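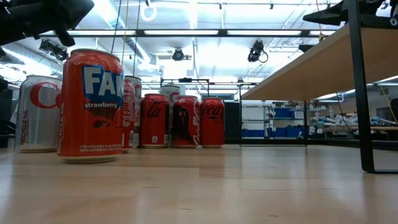 Clomuvau, January 30, 2020

Figure 2. Drinks cans on a wooden tabletop. The silver can behind the strawberry Fanta carries the words RECYCLE ME in vertical red text along its side.

Wording and placement of disposal messages

The previous section dealt with the size of the collection bins and the distance residents had to walk to reach them. We now turn to the messages printed on the containers themselves. A disposal message is taken here to mean any word, phrase or symbol that tells the buyer what to do with the container once it is empty. Deposit marks were coded separately and are left out of the counts below, as are messages found only on outer wrapping.

The containers were drawn from the mixed household stream at the Skosus sorting site in November. The full sample held 3301 items, of which 716 were metal drinks cans. The remainder were plastic bottles, cartons and glass. Items crushed so badly that less than half of the printed surface could be read were set aside before coding and do not form part of either figure.

Each can was coded for three things: the form of the message, its direction on the can, and its position relative to the brand name. Form was recorded as symbol only, words only, or both. Direction was recorded as upright if the words ran around the can in line with the brand name, and as vertical if they ran up or down the side. The silver can in Figure 2 was coded as vertical. Position was harder to settle, as a curved surface has no true front. We followed the Soltani scheme, in which the largest brand lettering marks the front and the surface is divided into four equal parts from its centre line. A message falling across two parts was given to the one holding the greater share of its letters.

Vertical wording was found mostly on cans where the side panel was otherwise plain. Where the side panel already held an ingredients list or a barcode, the message tended to be upright, short and set in the same type size as the legal text. Symbols on their own were most often placed close to the base. We had expected fruit drinks and colas to differ in this respect, but once the can size was taken into account there was little between them.

The second coder worked from the same sheet without sight of the first set of codes. Agreement was high for form and direction and lower for position. Most of the disagreements arose from cans on which the brand name appears twice, so that either side can fairly be called the front. In these cases both codes were kept and the can was left out of any comparison that relied on position.

A recall task was then run with residents from 90 households in the Aton district. Each household was sent a short form asking what, if anything, was written about recycling on the last drinks can they had bought. No cans were shown and no examples were given. Answers were accepted if they gave the sense of the message, even where the exact words were wrong. Many people wrote that there was a symbol but could not say where it was. Those who recalled words usually recalled an instruction - "recycle" or "please recycle" - and seldom a statement about the material. The form did not ask for the brand, which in hindsight limits what can be said, as an answer could not be checked against the can it referred to.

Two further limits should be noted. The stream at Skosus contains only what residents chose to put out for recycling, and cans thrown away with general waste are missing from it. If a certain kind of message does lead more people to recycle, cans bearing that message will be over-represented in the sample, and a simple count cannot separate this effect from ordinary differences in sales. Sales figures for the district were requested but were not available at the level of the single product.

The coding also takes no account of colour. Contrast between the message and the background varied widely, and worn or scratched print made it difficult to measure after collection. A small set of unused cans would be needed for that purpose. The comparison of plastic bottles in the next section has the same gap, although there the message is more often printed on a paper or film label - and on many bottles the label had come away before sorting.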